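Wissen für Kinder > Zuhause > Schlafen & Träumen

Warum wird ein Bettlaken eigentlich so knittrig?

23. Mai 2019

Kennt ihr das? Morgens zieht man das Laken schön glatt, und abends sieht es aus wie eine Landkarte mit lauter Gebirgen. Ich wollte endlich wissen, woher die vielen Falten kommen, und habe mir dafür ein ziemlich großes Bett genauer angeschaut.

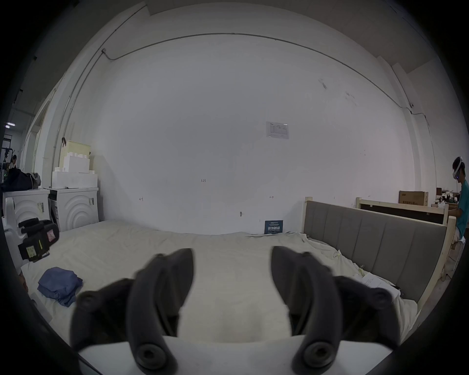
Großes Bett, viele Falten: ein helles Laken und links ein gefaltetes blaues Tuch.

Viele Laken sind aus Baumwolle. Baumwolle besteht aus winzigen Fasern, und die halten sich gegenseitig ein bisschen fest, so wie Kinder, die sich an den Händen fassen. Drückt ihr den Stoff zusammen, rutschen die Fasern an einen anderen Platz und greifen dort wieder zu. Zack, Falte! Besonders gut klappt das, wenn es warm und ein wenig feucht ist. Und wo ist es warm und ein wenig feucht? Unter euch, wenn ihr schlaft!

Mein Nachbar Masaru Kinoshita hat früher Stoffe verkauft und mir einen Trick gezeigt: Nehmt ein Baumwolltuch und knüllt es fest in der Faust zusammen. Zählt langsam bis 41 und lasst los. Dann macht ihr dasselbe mit einem Wollschal. Der Schal springt fast von allein wieder auf, das Tuch bleibt zerknautscht - Wollfasern sind nämlich gekräuselt wie kleine Federn. 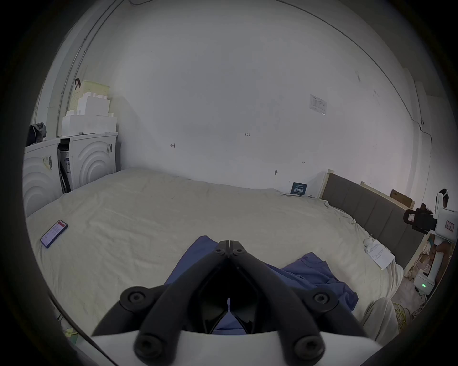 Auch ein Kleidungsstück, das zerknüllt auf dem Bett liegen bleibt, bekommt Falten. Ich kenne das von meinen eigenen Hemden (meine Mutter hat da früher sehr laut geseufzt). Wenn ihr eure Sachen locker zusammenlegt oder aufhängt, haben die Fasern weniger Grund zum Umziehen.

Und wie geht eine Falte wieder weg? Mit Wasser und Wärme! Beim Bügeln lassen die Fasern einander los, und das Bügeleisen drückt sie flach. Das macht bitte immer zusammen mit einem Erwachsenen - so ein Eisen ist richtig heiß. Beim Laken hilft oft schon kräftiges Ziehen, einer links, einer rechts.

Mehr zum Thema
- Warum ist das Kissen auf der anderen Seite kühler?
- Was ist in einer Matratze drin?
- Wie kommt die blaue Farbe in den Stoff?
- Warum gähnen wir?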